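Bench notes, August

Finishing tests on bowls and boards

Picking this up again after the break. The shop is warm and damp this month and everything I oiled in spring behaved differently from what I am getting now, so I am writing down conditions first. Morning reading by the lathe was 55 percent humidity. By late afternoon the door had been open for the delivery and I didn't read it again. Blanks have been stacked on the rack by the north wall, stickered, end grain waxed.

The question is still the same one. We sell beech and maple bowls to the Wokgate shop and they come back with complaints about the finish going dull and fuzzy after washing. The bowls are fine otherwise. Kamran Mengal thinks it is the oil. I think at least half of it is the sanding. We agreed to run both and stop arguing.

Oils on test:

Jundora, the thin one, sold as a penetrating oil. Smells strongly, cures slowly in this weather.

Flendholm board oil, thicker, has some wax in it. Goes on from a rag without any fuss and leaves a slightly soft surface for a good while.

Plain mineral oil from the big jug as the control. Never cures, washes out, everyone knows this, but we need something to compare with.

I left out the walnut oil. We had a customer with a nut allergy and I don't want it on the rags.

Sanding. All blanks turned to the same shape as near as I can get by eye, with the template for the outside curve. Half went to 200 grit and stopped. The other half got raised with a wet sponge, left to dry, and knocked back with the same paper, worn. This is the step we have been skipping for the shop orders because it means taking the bowl off, waiting, and putting it back on. The jam chuck makes that less painful than it used to be but it is still a nuisance.

Noted while sanding: the beech raises much more than the maple. I could feel it with a fingertip before the surface looked dry. The inside bottom raises worst, where the tool leaves the end grain a bit torn on either side of center. If I take a lighter last cut with a fresh edge there is a lot less to knock back. I should have been sharpening before the last cut all along and I have mostly been sharpening after lunch.

Oiling. First coat flooded on, left for 12 minutes, wiped until the rag stopped dragging. The Jundora had gone in almost completely on the end grain by then and was still sitting on the side grain. I put more on the end grain and wiped the rest. The Flendholm did not move much. Second coat next morning for all of them. Rags went outside on the line, flat, and then in the water can. Please do not put them in the bin under the bench. I found one in there, still oily, folded up.

The wash test is a bowl of warm water, a drop of dish soap, the soft side of the sponge, then a towel, then the rack. I am not using the dishwasher. Berhanu Gebreyes asked why not, given that the customers will. He has a point, but a dishwasher will crack a bowl before it tells me anything about the oil. The care card says hand wash. I might do a single one at the end from the seconds pile.

Early results, such as they are. The mineral oil bowls look dry after the first wash, as expected. Both of the others bead water. The raised-and-sanded ones feel smooth after washing whichever oil they have. The ones that stopped at 200 feel rough under every oil, with the Flendholm a bit better, I suppose from the wax holding the fibers down. Kamran ran his thumb round the lot with his eyes shut and sorted them into two heaps, and the heaps were my sanding groups with one bowl in the wrong place. The odd one was maple. He wants it noted that he still thinks the Jundora looks better, and it does. There is more depth to it, especially on the curly piece.

Nothing here says how they will be after a season of use.
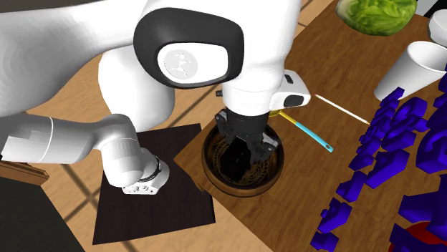 Bases and rims are the next thing to sort out. I have been judging finish on the inside because that is what people see, but the returned bowls were worn in other places first. The rim gets knocked by whatever goes in and out, and the foot gets slid across the counter. A round wooden bowl used over a wooden countertop board, as it is there, has wood going against wood every time someone pulls it nearer, and if either of them has a soft waxy finish I would expect a dull ring to show up on the board before anything happens to the bowl. Serving tools and fingers go down past the rim again and again too, so that edge wants more rounding than I have been giving it. A sharp rim looks crisp in the shop and won't hold oil. I'll take the next batch over with the skew laid flat and then paper, and leave the foot slightly hollow so that it sits on a narrow ring.

Board test to go with it. I cut up the offcut from the Başaran kitchen job, oiled one end with Flendholm and one with Jundora, and left a bare strip in the middle. Plan is to slide a loaded bowl back and forth over each part and look at both surfaces under the raking lamp. I used dried beans for the load. Sand would be heavier but if any gets out it will ruin the test and probably the lathe bed as well.

First go at it this afternoon. The bare strip burnished a little. The Flendholm end marked straight away, a gray smear that wiped off with a thumb. The Jundora end I could not see any change on, but that coat is only a day old and still smells, so I am not reading much into it. Repeat when it has properly cured.

Other things:

The bandsaw tire is shiny again. Cleaned it with the stiff brush. Blade drifts left on anything thick.

Low on paper in the fine grits. The last roll was a different brand and sheds grit when folded. Buy the old kind even if it costs more.

Mark the bowls on the foot in pencil before oiling. I used a marker on the first ones and it bled under the Jundora. Those are seconds now.

Wokgate want a decision on the finish before they reorder. I have told them we will be wetting and sanding back whatever we decide on oil, and that it puts around 2 dollars on each bowl. No answer yet.

Still to do: recoat the control bowls, round the rims on the next batch, redo the slide test, write a new care card. The current card says to oil "regularly" and I don't know what a customer is supposed to do with that.

Comments

Kamran: The maple one I got wrong had a patch near the rim you missed with the paper. Go and feel it.

Reply: Found it. Left it in the test with a note.

Berhanu G.: Put me down for the dishwasher one. I'll take it home, ours runs every night anyway.

turned_green: Do you wet the outside as well or only the inside? I get fuzz on the outside of ash even after a second go.

Reply: Both. Haven't tried ash this round. Sharpen before the last cut and see if there's less to raise.

Maud in finishing: The rag was mine, sorry. Line from now on.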